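Brilari publishes results of two-arm chore trials

Robots can now manage some household tidying at a table, but not at a pace or price that would suit most homes

Kekgate, November 13, 2025

Brilari, the home and workplace automation testing firm, has today published the results of its first set of chore trials for two-armed robots. The trials set out to answer a question the company is often asked by retailers, care providers and small workshops: can a machine do the everyday jobs yet?

The short answer in the report is that it can do some of them, slowly, with a person close by.

The robot was given 200 attempts at a range of table-top chores, from moving a desk lamp to one side to gathering small items and putting them in a tray. It finished 62 per cent of them without help. An attempt was marked as failed if an item was dropped, if a person had to step in, or if the robot ran past its time limit.

Results varied a good deal by type of item. Rigid objects with a clear shape, such as bottles and closed notebooks, gave the best scores. Soft, thin or tangled items gave the worst. Snack packets slid away from the fingers or folded under them, and strings of dried chillies were hard to pick up by the right part. Glass tubes were picked up well when they lay clear of other things and badly when they did not. 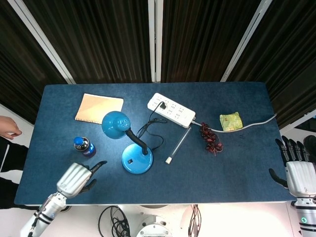 Cables remain the main problem. A lamp that is plugged in cannot be treated as a separate object, and in early runs the robot would lift one without allowing for the pull of its cord. Brilari changed the task so that the robot had to check where a cord led before moving anything attached to it. This reduced the number of failures but added to the time taken. The average attempt lasted 7 minutes. An adult asked to do the same work usually finished in under 2.

The company also looked at shop-floor work, using a shorter list of jobs supplied by Leung, a distributor of small electrical goods. These included sorting returned items, placing power leads beside the correct product and clearing a packing bench at the end of a shift. Scores were higher where the bench was laid out the same way each time. When the layout was changed between attempts, they fell back to the level seen in the household tests.

On this evidence, Brilari does not recommend two-armed robots for unsupervised use in the home. It considers that a fixed bench in a shop or stockroom is a more realistic place to start, provided that staff are on hand and the work is not urgent. The report makes no forecast of when this advice might change.

Lighting and table covering were kept the same throughout the household trials, so the results may not carry over to a kitchen worktop or a shiny desk. No liquids, hot items or sharp blades were used. Washing up, laundry and cooking were outside the scope of the work.

A second round of trials, known as Jalta, will begin in December. It will repeat the cable tasks with longer leads and add drawers, lids and jars. Items will also be placed closer together, which is how they tend to be found in real homes. Results will be published in the same form so that the two rounds can be compared.

The full report, including the task list, the scoring rules and a record of every failed attempt, is available free of charge from the Brilari press office. Retailers and workshops that would like to suggest a task for a later round can do so through the same office.

About Brilari

Brilari tests automated equipment for use in homes, shops and small workshops. It is based in Kekgate and does not make or sell robots.

ENDS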